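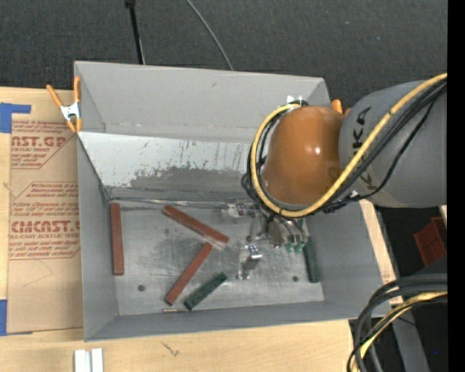
the gray bin, scuffs and all

Forum: Off the Court > Pro Hoops Talk
Thread: Zito getting his stuff stolen out of the arena lot

baselinebandit
Friday, June 1, 2007

So did everybody see this? Zito comes out after the workout last night and the back window of his truck is gone, and so is the bag with his watch, his laptop and (this is the part that kills me) both pairs of shoes he wore in the playoffs. The players' lot at Truston Arena is supposed to be gated! I've parked cars there for concerts and you can't get a bicycle past that booth without somebody yelling at you. My cousin works concessions and she says there were cops in the lot until after midnight.

I feel awful for the guy. First year in town and this is how we treat him.

rimrattler44
Gated, sure. The gate has been stuck open since November. I walk my dog past it.

mo_from_section_12
Not to be cold but who leaves a watch like that in a truck? I don't leave a phone charger in mine. The paper says the watch alone was worth more than my house payment for a couple of years. He'll be fine.

baselinebandit
mo, come on. It's the team's lot. You should be able to leave a sandwich in there, or a gold bar, or whatever you want. If I left my lunch in the break room and somebody took it, would you say I should've eaten it faster?

mo_from_section_12
Depends what kind of lunch.

Look, I'm not saying he deserved it, I'm saying he had a whole locker with a lock on it fifty feet away. Valdovinos got hit the same way two seasons back and the team sent everybody a memo. I remember because he was on the radio complaining about the memo more than the robbery.

pickandroll_patty
Valdovinos was robbed at a gas station out by Esmont, totally different deal. A guy walked up to him. He handed over his wallet and then signed something for a kid at pump 4 while he waited for the police. I loved him for that, I still have his jersey.

mo_from_section_12
OK I had those mixed up. There was a memo though.

rimrattler44
There was a memo. It was about valet.

dunkcity_dale
What bugs me is his page. He posted one line, "hope the shoes fit," and there were 341 comments under it when I looked at lunch. Half of them are people making jokes and the other half are fans of other teams saying he'll leave when his contract's up. It was 334 when I first opened it and I swear every new one was somebody being a jerk.

pickandroll_patty
I thought the line was funny! He's allowed to be funny about his own stuff.

dunkcity_dale
He is, I'm talking about the comments. Somebody called it a publicity stunt. For what? He doesn't even have a shoe deal.

hoopsdad_west
I'll say it, I wondered about the stunt thing too for a minute. He's got that summer league thing coming up and all of a sudden he's on every channel. I don't think he did it, just saying it crossed my mind.

baselinebandit
He broke his own window in the rain for a summer league promo? Dad. No.

hoopsdad_west
I said a minute!

rimrattler44
Anybody know if the shoes turned up? I saw a pair listed this morning, size 15, seller wanted $3,696 and the listing was gone before I could send it to anybody. Could be nothing. There are a lot of fakes out there with his number on them.

mo_from_section_12
Did you save it?

rimrattler44
No, I was at work and the page just went blank when I hit refresh. I wrote the price down on a napkin.

pickandroll_patty
Call the police line and tell them anyway. I'm serious, the worst they can do is put you on hold.

rimrattler44
Fine, calling on my break.

dunkcity_dale
Back to the lot for a second, does anyone know who runs it? I thought the city did but the sign at the booth has a different name on it now. If it's the arena, then the stuck gate is on them and I hope he sends them the bill for the window.

baselinebandit
Arena runs it on game days and the city the rest of the time, or that's how it was when I was parking cars. So last night would be the city, I think? Don't quote me.

mo_from_section_12
Then good luck to him getting that bill paid. I'm still waiting on them for a pothole.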